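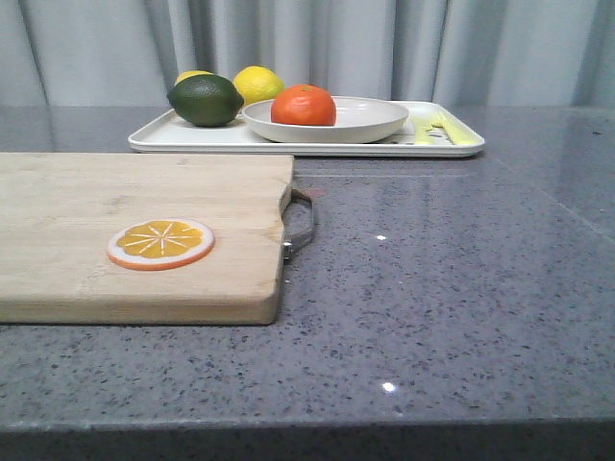
Lovely Manalo wanted to know why anyone needs a page of questions about chopping boards, given that a board is a flat bit of wood and you cut things on it. Fair point. Most of what follows was sent in by people who had been told something by a shop or a relative and didn't quite believe it. Neither did I, in most cases.

Do I need a separate board for fruit?

If you cook with onions or garlic, yes, or at least a separate side. Lemon doesn't trouble a board much, but a slice of orange put down where an onion was chopped will taste of the onion. I mark one face with a small pencil cross on the edge and keep that one for fruit and bread. Whole fruit can wait on a tray or in a bowl until you want it.

Does rubbing a board with lemon and salt clean it?

It takes off some stains and it makes the kitchen smell pleasant. I would not call it cleaning. Hot water, washing-up liquid and a stiff brush do that. If you've had raw chicken on the board, half a lemon is no answer at all. By all means do the lemon afterwards if you enjoy it.

How often should I oil it?

The leaflet that came with my Drellari board said weekly. Drellari also sell the oil. I do mine when the wood starts to look dry and pale, and in our kitchen that's every couple of months, more in December when the heating is on. Food-grade mineral oil from a chemist works. Put it on in the evening, leave it overnight, wipe off what hasn't gone in.

Not olive oil?

No. It goes sticky and then it goes off. Several people have written to say theirs never has. Mine did.

Are boards made of joined strips weaker than a single piece?

Güven Taşdemir asked this after a seam opened on his. A glued board can split at a join, and a single wide plank can cup like a saucer, so pick your problem. What does for both is water — standing in the sink, or washed on one side only and left flat. Wet both faces, dry both faces, stand it on edge.

Is a metal handle worth having?

For carrying and hanging, yes. For everyday chopping it mostly gets in the way of the bread bin. Check how it is fixed. If there are screws, see that they can be tightened, and do so now and again. I don't trust a handle on a heavy board enough to carry a roast on it, whatever the box says.

Will a board slip on a stone worktop?

A smooth one will. Rubber feet stop it, but then you can only use one side. A damp tea towel underneath does the same job for nothing. Take the towel away when you've finished or the underside stays wet. Rondetti sell a silicone mat for the purpose; I tried it and went back to the towel.

Should lemons and limes live on the worktop or in the fridge?

On the worktop they look nice and last a week or so before the skins go hard. In the fridge, in a closed bag, they keep for several weeks. Marcelle Marchal says hers give more juice from the worktop, and she's right that a cold lemon is stingy. Roll it under your palm or give it 16 seconds in the microwave. I'm told 30 is better but I've had one burst.

Is it worth paying for an expensive board?

Up to a point, and the point comes early. Weight and thickness are useful. A name burnt into the corner isn't. Schwerdtfeger do a beautiful one that I would be too nervous to cut on.

Can it go in the dishwasher?

No. I don't care what the label says.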